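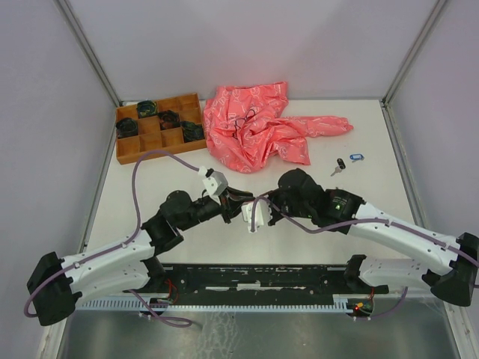
Good evening, everybody, and thank you for coming out on a Thursday, when I know there are supper dishes waiting and at least one of you has a dog at home who disapproves of evening meetings. I've been asked to talk about moving into a smaller place, and I want to start with drawers, which may seem like a funny end to start from, but bear with me. My mother believed a drawer was full when it wouldn't close. I believed it too, for most of my life. Now look at the shallow wooden tray, the one divided into squares, and see how some of the squares have a dark little bundle in them and the others have nothing at all. I'd like you to keep those empty squares in mind tonight, as I'll be coming back to them (more than once, if Carla doesn't wave at me from the back).

*(Pause. Let people get settled. Water.)*

## The house on Duva Street

- Start with the move itself. We'd been there so long that the attic had its own attic.
- 1,000 square feet in the new place, and that includes a hallway I have never found a use for.
- Tell the tablecloth story. I had my grandmother's, and her sister's, and the ones we got as wedding presents, and I own one table. It seats four if they like each other.
- My daughter-in-law Rawan asked me which one I'd be sorry to lose. I answered before she'd finished asking! It was the stained one with the cherries. So that one came with me.

## Where to begin

Begin with the linen closet. Please don't begin with photographs, whatever your sister tells you. I began with photographs, on a rainy afternoon in October, and by nine in the evening I was sitting on the floor reading a letter from a boy I went to one dance with. I had packed nothing.

Towels are easy. You get a good run of decisions behind you, and by the time you reach the harder shelves your arm has learned the motion.

*(Ask for hands: who has a box they haven't opened since the last move? Wait for the laugh, then put my own hand up.)*

## Giving things away

- Ask first, and mean the question. Elias did not want the piano stool. He took it to be kind, and it came back at Christmas.
- Set a day for pickup and write it on the box.
- Lotte Vermeulen's trick: she gave each grandchild 8 stickers and let them loose in the house. There was one quarrel, over a gravy boat, and she settled it by keeping the gravy boat.
- Selling: I made $261 at the yard sale and spent 300 on the new mattress that same week, so I can't pretend I came out ahead.

## Back to the empty squares

When I unpacked, I filled every shelf the first weekend. It looked wonderful. Then the mail came, and a birthday, and a bag of lemons from Ileana next door, and there wasn't one flat surface left to set them on. I took a third of it back out again, grumbling the whole way to the car.

These days I leave one shelf in the kitchen and one drawer in the bedroom with nothing in them. Things land there for a week or so and then move along.

*(If time is short, skip the part about the garage.)*

## The garage

- Paint cans: check the lids, call the town about drop-off hours.
- Jars of screws. Keep one jar.
- Christmas lights get plugged in before they get packed.

Questions next, then coffee. Carla has the sign-up sheet for the box swap, and there are flattened cartons by the side door, so take as many as your car will hold.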